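Planning a robot demonstration for an open day: book handling station, how to lay it out?
Community help: Events and demonstrations
Posted by benchnotes_lirov
25/02/2021

We have an open day coming up in July at our unit on the Lirov site. One of the stations will be an arm with a parallel gripper taking books and magazines out of a desk file holder and putting them back. The task runs well enough when only the team is in the room. I have not run it in front of the public before and would like advice on the layout and the timetable.

What I have so far:

The room holds 30 people standing if the benches are pushed to the wall. We have 116 names on the sign-up sheet, so there will have to be several groups. The arm is on a fixed bench and cannot be moved. The camera is at the wrist, and I was planning to put its view on a large monitor behind the bench.

Specific points I am unsure of:

Whether to let visitors choose which book is picked. It makes a better demonstration, but the policy has only been tuned on a set of volumes we know.

Whether to fill the holder tightly or leave gaps. Tightly filled looks more like a real shelf. With gaps, the fingers have room to get in beside the spine.

How long each group should get.

What to do when a pick fails. At present the arm retracts, waits and tries again, and this takes long enough for people to start talking among themselves.

I have read the older thread on the block stacking demo and most of it does not apply, as blocks do not bend.

etmont_cell4

We ran something close to this at Etmont, with catalogues in place of books. In order of your points:

Choice of book. Let them choose, but from a list of the volumes you have tested. Print the list on a card and hand it to one person per group. If you ask the room in general you will get several answers at once and an argument. Do not accept items out of visitors' bags. Somebody will offer a notebook with an elastic strap, and the strap goes round a finger.

Packing. Use gaps. A tightly filled holder raises the friction on both faces of the book, and when the target comes up it drags its neighbours with it. Thin magazines are worse than thick books in this respect. They also fan at the top, so the visible edge is not where the body of the magazine is. If you need the holder to look full, put the magazines together at one end and leave them out of the task. Keep the targets to stiff covers.

One more thing on packing: fix the holder down. Ours was an ordinary plastic one and it weighed very little compared with what was in it. When a book caught on the way out, the whole holder lifted. Double-sided tape on the base was enough. If it stands on a cutting mat or a cloth, tape that to the bench as well or you have only moved the problem.

Group time. You have 116 people and a limit of 30, which is four groups if everyone arrives when told. Plan for five. We allowed each group 2 picks and 2 returns and then stopped, whatever had happened. The returns take longer. Putting a book back into a slot between two others is the harder half of the task, and the neighbours will have leaned over into the space in the meantime. Tell the group that before it happens. People watch a slow motion with more patience if they know what it is trying to do.

Failed picks. Shorten the wait. Ours was a leftover from debugging and served no purpose. After a second failure we moved to the next book on the card without comment and reset by hand between groups.

Monitor. Put it to the side, at the angle of the bench. If it is directly behind the arm, everyone looks at the screen and those at the ends see neither. A wrist view also swings about during approach, and a few visitors found it unpleasant on a big display. We ended up showing it at a smaller size next to a fixed view from above.

You have not mentioned the barrier. A rope at the reach of the arm is too close, as people lean over ropes. Measure from the tip of the gripper at full extension and then add an arm's length, meaning a visitor's arm. The stop button should be held by whoever is running the station and by no one else. We had a second one on the bench and a child found it.

quaymark

just play a video, much safer. we did that at our place and had no complaints

sandosport_tech

Agree with most of the long reply above. I would disagree on leaving the magazines out entirely. We have the same kind of station at Sandosport (desk holder, mixed books, gripper coming down from above) and visitors asked about the magazines more than about anything else. One slow attempt at a magazine at the end of each session, announced as likely to fail, was worth the time it took.

Some further points from our last open day:

Check the lighting at the hour of the visit, not the evening before. Glossy covers give a highlight that moves as the wrist moves, and our segmentation merged two white books into one for most of a morning. Blinds down, ceiling lights on, same for every group.

Pale covers side by side are a poor choice for the same reason. Alternate them with something strongly coloured if you can. A blue spine at the end of the row is a useful reference for people at the back too, since you can say "the one next to the blue one" and they can follow.

Mark the position of the holder on the surface. A gridded mat makes this easy. Note which lines the corners sit on and you can put it back after each reset without recalibrating.

Watch the leaning. Books in a desk holder do not stand vertical for long, and a tilted spine needs a tilted approach. If your grasp is planned for vertical only, wedge the row.

We lent our printed cards and floor tape to the Espinoza building for their visit and can send the files if you want them. The cards have a blank column for the book titles.

Two views from the wrist camera at our station, for comparison with yours: 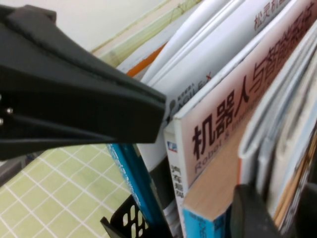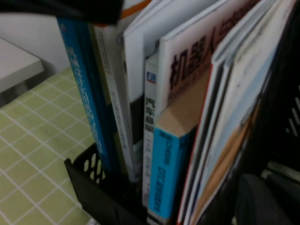

Wrist camera, Sandosport open day station: gripper and books in the black desk holder.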